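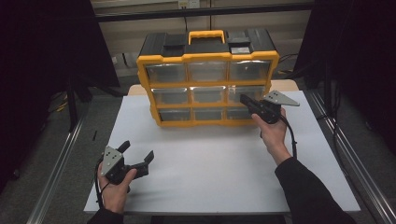
Bresteson, July

Support > Bathroom > Heated rails > Ticket 381

Customer: Graciela Salinas
Product: Drondel heated towel rail, wall mounted
Status: Closed

Reported: rail warms on the left side only. Timer display is normal. Customer has switched it off at the spur and on again, no change.

Reply (Majdi Qaisi): Please check that the rail is level and tell us which way up the element is fitted. The cable should leave at the bottom right.

Customer: Cable is bottom right. Level shows the right side 13 mm higher than the left.

Reply (Majdi Qaisi): That is too much. Air will collect at the high end. Turn the power off, let the rail cool for 40 minutes, then slacken the 2 upper brackets and bring it level. Do not open the filler cap.

Customer: Levelled. Left on from 6 pm. Right side warm by 7, top bar still cool.

Passed to Tyyne Vainio. Top bar is above the fluid line on this model and stays cooler than the others. No fault. Customer told and happy to close.

Related tickets
Timer loses its setting after a power cut
Bracket cover will not clip on
Ulloa rail: replacing the element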